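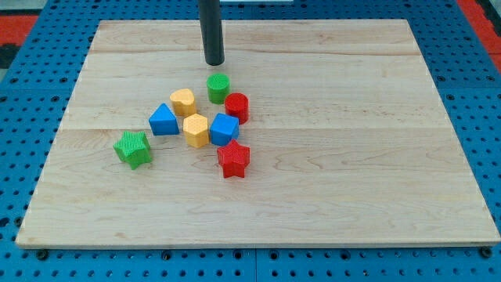
Shaped blocks on a wooden board at Geton, with the robot's black rod above them.

Dec 2, 2021 - Geton has moved part sorting at its Lemaire plant to two robot arms supplied by Javis. The 38 people who sorted by hand keep their jobs and their pay. Most now work in inspection and packing, and shifts end at the same hours as before.

Training began in August and uses simple blocks before staff handle customer parts. Each person learns to start, stop and clear the robot.

"My wrists hurt less and I go home on time," said Zarmeena Baloch, who leads the sorting team. "We still check every tray ourselves."

The plant employs 114 people. Geton plans to hold the same training at its Zundora site next year.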